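Switching to a weekly water schedule

I moved to Monesance in October, into a house with a lawn that had been watered every day by a timer the previous owners left running. The first bill was more than I wanted to pay, so I spent the winter reading up and changed the whole setup in spring.

The old timer ran each zone for 4 minutes every morning. That wets the top of the soil and not much else. Grass roots stay where the water is, so mine were short, and the lawn went brown any time the power blinked and the timer lost its settings.

I replaced it with a Trimix controller, the basic model with no phone app. It took an hour to wire, most of that spent labeling the old wires with tape. Then I set each zone to run for 30 minutes, once a week, on Saturday before sunrise. On the slope by the driveway I split that into two halves with a break between them - the clay won't take it all at once.

The first month was ugly. The lawn looked worse before it looked better, and I gave in twice and watered by hand. By the end of the second month a screwdriver went into the ground up to the handle, where before it had stopped at the first inch.

I also ordered a 40 pound bag of compost from Fekport and raked it over the thin patches. I would do that part earlier next time, before the heat.
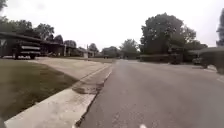
How do you know when the soil has had enough?

Push a long screwdriver into the ground an hour after watering. If it slides in six inches without much force, the water got down far enough. If it stops short, add five minutes to that zone and test again the following week.

Next on my list is the hose bib on the north side, which drips. I have a Lekota repair kit for it in the garage.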